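The last train up the valley

Nine hours, two changes, one very bad coffee. That's what it takes to get to Rustad by rail, and for most of the people on board it's the wrong way to go. The coach from the coast does it in five. But the coach doesn't have a dining car, and the dining car is why I went.

Left at 6.40am. Dark, drizzle, platform three. A handful of walkers with enormous rucksacks, a school group going home, two women with a cello between them on its own seat. The guard checked the cello's ticket. It had one.

First hour is nothing much. Warehouses, allotments, the back of a cinema. Then the line swings inland at Nemness and you get the estuary on the left hand side, all of it at once, mud and light and some 300 wading birds doing whatever it is they do before breakfast. Get a left hand seat. I was on the right, next to the luggage rack, and watched it over somebody's shoulder.

The dining car opens after Nemness and not a minute before. I tried.

It's a proper one. Tables, real cups, a bell. The line used to have four of these and is now down to the one, built for the old night service and kept going with parts from the others. The lamps don't match. The windows stick. The menu is a single card, typed, and the whole business is done by a cook and a waiter in a kitchen no bigger than a wardrobe. Eggs, if you're early. After that it's soup, bread, a hot dish, cheese, and fruit to finish. 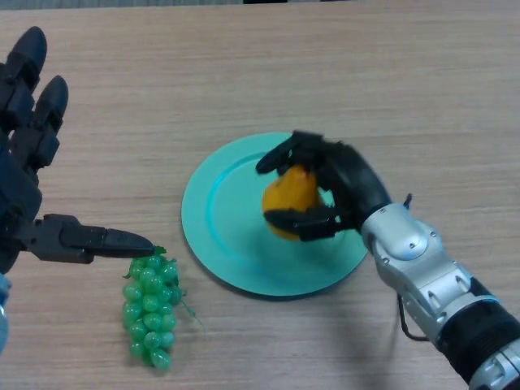
I'd meant to eat quickly and go back to my seat to work. Stayed two hours. Everyone does, I think - the waiter certainly didn't seem bothered, just kept topping up the tea and taking away crumbs. Across the aisle a couple were doing a crossword in complete silence, passing the pen back and forth. Soup was leek. Bread was yesterday's, toasted, and better for it.

What you're paying for, mostly, is the climb. Past Surkoritz the train slows to a jog and the track starts folding back on itself, tunnel, bridge, tunnel, and the cups slide very gently across the table every time it leans. Regulars put a hand out without looking up. I lost a spoon. There's a moment on the third viaduct when you can look down and see the line you were on ten minutes ago, with the river beside it, and a farm with washing out. Then a tunnel and it's gone.

Surkoritz itself is worth getting off for if you have the time. I had 25 minutes. The station cafe was shut, the bakery opposite wasn't. Buy the thing with poppy seeds. There's a small museum of the railway in the old goods shed, closed until May, with a notice in the window saying the key can be had from the bakery. I didn't ask, and wish I had.

Now the argument, becuase there is one. The line loses money. It always has. The operator wants to drop the dining car from next winter and put in a vending machine and a trolley, and the valley is up in arms. A petition went round in the spring and got more than 1,000 names, and Rustad has a population of 401, so you can see people are coming from somewhere to sign it. The operator says trolleys are what passengers want. I asked a few passengers. Didn't meet one who wanted a trolley.

To be fair to the other side, lunch isn't cheap and the car runs half empty from November on. A teacher with the school group told me her pupils have never eaten in it, they bring sandwiches, and what they'd like is wifi that works past Surkoritz and toilets that lock. Fair enough. I'd like that too. The toilet in coach B had a note on it saying use coach C, and the one in coach C had a note saying use coach B. 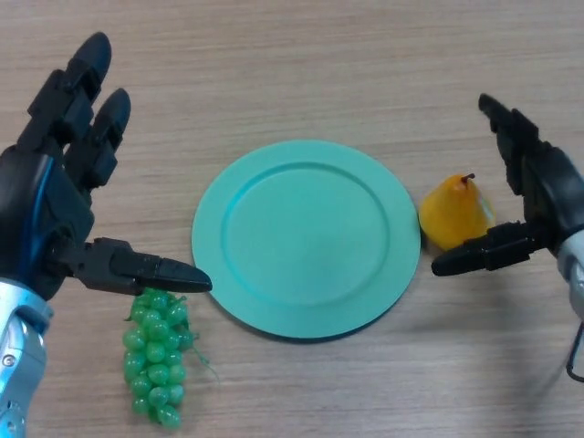 Up top the weather changes. Sleet on one side of the summit tunnel, hard blue sky on the other. The walkers all got off at Jaria halt, a platform about the length of a bus with a bench and a bin and nothing else, and set off uphill in single file. The train felt very empty after that. Somebody turned the heating up. The couple finished the crossword, or gave up, hard to say, and fell asleep against each other.

Last stretch is downhill and quick. Birch trees, a lake, more birch trees. Rustad comes up suddenly round a bend, one street, a church, a sawmill, a hotel with the lights already on at ten to four. The cello was met by a man with a van.

I stayed two nights. Walked round the lake, ate a lot of fish, came back the same way on a left hand seat, which is of course the wrong side going down.

Getting there: one through train daily, mornings only, with changes if you start further down the coast. Book the dining car when you buy your ticket, they won't hold tables on the day. The hotel at Rustad shuts for most of November. Take cash for the bakery at Surkoritz.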